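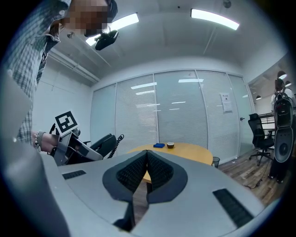
De : Bohdan Romaniuk
À : liste pharmaciens-hospitaliers
Objet : Re: Ralex, reliquats et stabilité après dilution
Date : 6 juin 2020

Bonjour à toutes et à tous,

Je reprends le fil là où il s'est enlisé, c'est-à-dire au quatrième message, celui où l'on a cessé de parler du produit pour parler de la hotte du voisin. Je remets le passage qui nous occupe, pour ceux qui ont classé le reste sans le lire (je ne juge pas, j'ai fait pareil avec le fil sur les étiquettes).

> Chez nous on jette tout reliquat de Ralex en fin de demi-journée,
> flacon entamé ou poche déjà diluée, sans distinction. Le délégué de
> Stefanou nous a assuré que le flacon tenait bien plus longtemps au
> froid, mais quand je demande le papier, on me promet « une synthèse ».
> Je l'attends depuis l'ouverture du dossier. Est-ce que quelqu'un a
> une vraie étude sous la main, avec les chromatogrammes, ou est-ce que
> nous nous transmettons tous la même photocopie ?
> Question subsidiaire : vous passez par quelle tubulure ? Les Gikow
> nous font des bulles, les infirmières nous détestent.
> M.

Réponse courte : oui, c'est la même photocopie. J'en possède deux exemplaires, dont un avec une tache de café à l'endroit exact où figurait la température.

Réponse longue. J'ai fini par obtenir la fameuse synthèse au bout de trois relances et d'un appel où l'on m'a fait écouter du clavecin. Elle fait deux pages. La première est la page de garde. La seconde comporte un tableau dans lequel la solution diluée est déclarée « conforme » à tous les temps de mesure, sans que l'on sache conforme à quoi. Il y a une note de bas de page qui renvoie à un rapport interne numéro 519, lequel n'est pas communicable. J'ai demandé pourquoi. On m'a répondu qu'il était interne.

Nous avons donc fait ce que font les gens désœuvrés, un petit essai maison. Rien de publiable, je vous préviens tout de suite, et si l'un de vous le cite en comité je nierai. Poches polyoléfine, glucosé à 5 %, concentration basse et concentration haute, à l'abri de la lumière, une série au froid et une à température de la pièce. Dosage par chromatographie, examen visuel contre fond noir et fond blanc, pH à chaque point. Quinze poches en tout – le budget n'allait pas plus loin, et l'interne non plus.
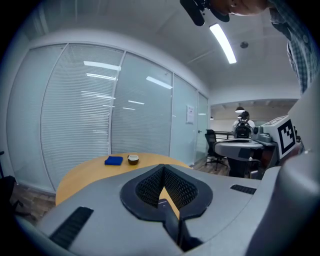

Au froid, la concentration basse ne bouge pas sur toute la durée du suivi. La haute non plus pour le dosage, mais deux poches présentaient un léger voile au dernier prélèvement. À température ambiante, le voile arrive plus tôt, et cette fois on perd de la molécule. Je ne sais pas si c'est un précipité du principe actif ou l'excipient qui fait sa vie. Pour le savoir il faudrait un compteur de particules, et le nôtre est en réparation chez Walton depuis le mois d'août dernier. Ils m'écrivent régulièrement pour me demander si je suis satisfait de la réparation.

Ce que j'en retiens pour la pratique, et qui n'engage que mon service :

Flacon entamé : nous le gardons au froid jusqu'au soir si la ponction a été faite sous isolateur avec un dispositif clos. Sinon, poubelle.
Poche diluée, concentration basse : au froid, réattribution possible dans la journée, avec mirage avant de la laisser sortir.
Poche diluée, concentration haute : nous la préparons au dernier moment, feu vert médical reçu. Oui, je sais, l'hôpital de jour râle. Il râlait déjà avant.

Quant à l'argent, puisque la question revient toujours par la fenêtre : un flacon nous coûte 2000 euros, et l'an dernier nous en avons détruit l'équivalent de 49. Faites la multiplication vous-mêmes, je l'ai faite devant ma direction et il y a eu un silence très agréable. On m'a ensuite demandé si on ne pouvait pas commander des flacons plus petits. On pourrait, s'ils existaient.

Le regroupement des patients sur une même matinée a changé plus de choses que toutes nos discussions sur la stabilité. Nos oncologues ont d'abord trouvé l'idée insultante, puis excellente, et l'un d'eux la présente désormais comme la sienne. Je le laisse faire, les flacons ne savent pas lire.

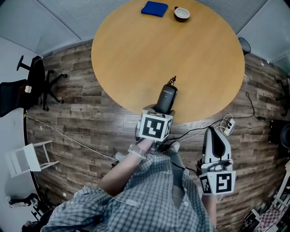
Pour les tubulures Gikow, même constat que M. : des bulles, surtout quand la poche sort directement de l'enceinte froide. En la laissant une demi-heure sur la paillasse avant de purger, et en purgeant lentement, on en voit beaucoup moins. L'alarme de la pompe se déclenche encore de temps en temps, de préférence à l'heure des transmissions. Vérifiez aussi que le filtre en ligne est bien dans le bon sens. Je ne dirai pas combien de temps il nous a fallu pour penser à regarder.

Deux demandes avant de vous laisser :

– Si quelqu'un a testé les poches en PVC, je prends tout, même les résultats moches. Surtout les résultats moches.
– Si quelqu'un dispose d'un compteur de particules en état de marche et d'un peu de temps machine, j'envoie les poches, le protocole et un carton de chocolats.

Le tableau brut est disponible sur demande, hors liste s'il vous plaît, la pièce jointe du mois dernier a rempli la boîte de la moitié des abonnés. Et merci de couper les citations quand vous répondez.

Bien à vous,

Bohdan Romaniuk
Unité de reconstitution des cytotoxiques, poste 519 (comme le rapport, mais moi je décroche)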